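The starter lives, and so does my obsession

Fri 24 August

Last November I couldn't have told you the difference between a levain and a leaven (same thing, as far as I can work out, and please don't write in). Now there's a jar of rye goo on top of our fridge that gets fed before I do, and I've turned into one of those people who pokes bread in shops. I love it. I love it so much that my family has asked me to put it all on the blog and stop telling them at dinner.

The whole thing started with Bohumila Polák, who lives two doors up and bakes a dark caraway rye that you can smell from the footpath. I'd been getting the odd end of a loaf over the fence for years. Then one weekend she handed me a jam jar with a rubber band around it and told me to feed it every morning, same spoon, same flour, and to come back when I'd wrecked it. I wrecked it in a week. I went back, she laughed at me for a good long while, and I got a second jar.

The second jar is the one I've still got. It smells like green apples when it's happy and nail polish remover when I've forgotten it, so at least we communicate. 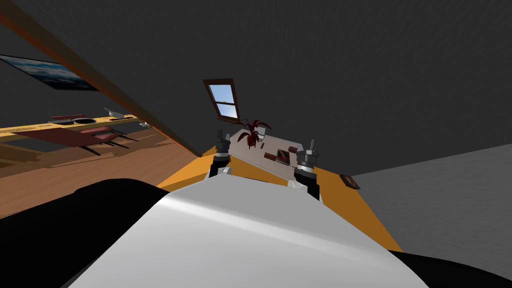 How often do you need to feed a starter if you only bake on weekends?

Once a week is plenty if it lives in the fridge. Take it out the night before you want to mix, give it a feed of equal weights flour and water, and give it another in the morning if it still looks sleepy. Mine usually needs both feeds in winter and only the one when the kitchen's warm.

My everyday loaf hasn't changed much in months, because I finally found one that works in our oven and I'm scared to touch it. It's 800 grams of flour all up, mostly white with a good scoop of wholemeal and whatever rye is left in the bag. I mix it by hand in the big bowl, leave it alone for an hour, then add the salt with wet fingers. After that I give it a fold whenever I walk past. The books want you to set timers for this. I've tried the timers, and the bread was the same, only I was more annoyed.

The part that took me longest to learn was stopping. Every loaf I made in the first couple of months was left too long, and it would slump out of the basket and spread across the tray like a cowpat. Kaiwen Zheng from my old netball team (she bakes for the Umwood market and knows far more than I ever will) told me to put a bit of the dough in a straight-sided glass and watch that in place of the bowl. What a difference! A bowl curves, so you can't tell how much the dough has grown, but in a glass it's obvious. When it's up by half I shape it, no matter what the recipe says the time should be.

Flour is where I've gone properly silly. I used to buy whatever was cheapest, and for white flour I mostly still do, but the wholemeal comes from a little mill called Tian that does small paper bags and stamps the milling week on the back. It drinks a heap more water than the supermarket stuff. The first time I used it I followed my usual amounts and ended up with something I could have propped the garage door open with. These days I hold back a splash of water at the start and work it in later if the dough feels tight.
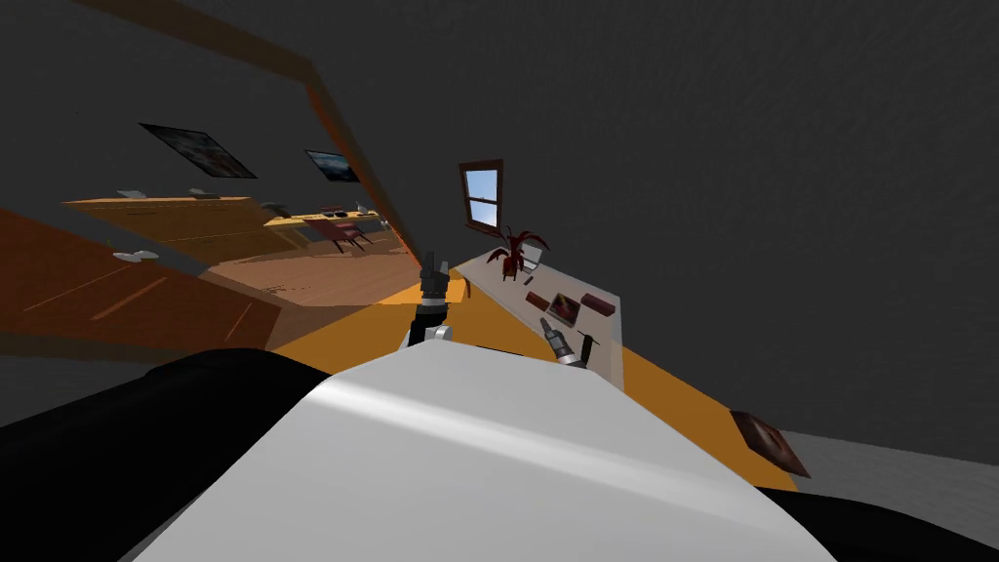 The other big change was baking in a pot. I'd read that you need steam in the oven so the crust can stretch before it sets, and I tried everything: ice cubes in a roasting dish, a spray bottle, wet tea towels (don't, the smell hung around for days). Then my brother-in-law Zhenhua Zhong offered me his old Cavex casserole with the chipped lid. You heat it up empty, drop the dough in on a piece of baking paper, lid on, and the loaf makes its own steam. The first one I pulled out had a great big ear along the top and I yelled so loudly the dog left the room.

My order, for anyone with a similar pot, is 25 minutes with the lid on and then as long as I can stand with it off. I like a dark crust, darker than feels sensible. If you pull it out when it's golden it'll look lovely and go soft by the time you've set the table.

Then there's the waiting for it to cool. I'm hopeless at this. Bohumila won't cut her rye until the next day, and she's right, it's gummy if you go early, but a white loaf crackling away on the rack is more than I can handle. I usually manage an hour. The heel goes to whoever's in the kitchen, with too much butter.
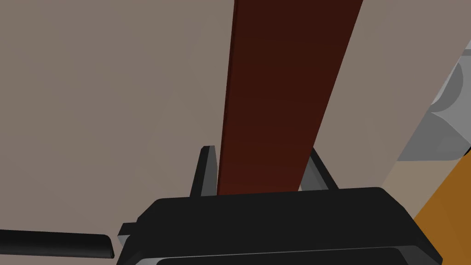

I've also become a big fan of the leftovers. Every feed leaves you with a bit of spare starter, and it felt awful tipping it down the sink, so now it goes in a tub in the fridge until there's enough to do something with. Crumpets are the best use by a mile. Stir in a pinch of sugar, a pinch of salt and a bit of bicarb, and it froths up like a science project, then straight into greased rings in the pan. My niece Qianru Bai asks for them every time she stays over, and she eats them with Vegemite and honey together, a combination I was rude about until I tried it.

Crackers are good too. Spread it thin, sprinkle on sesame and flaky salt, bake until they snap.

Next on my list is a proper attempt at Bohumila's rye. She's given me the recipe, in the sense that she's told me what's in it and waved her hands about to show me how much. I've written it down as best I can and I'll have a go next weekend, once I've bought more caraway. If any of you have baked a full rye in a tin, please tell me how you get it out in one piece, and whether lining the tin with paper ruins the crust.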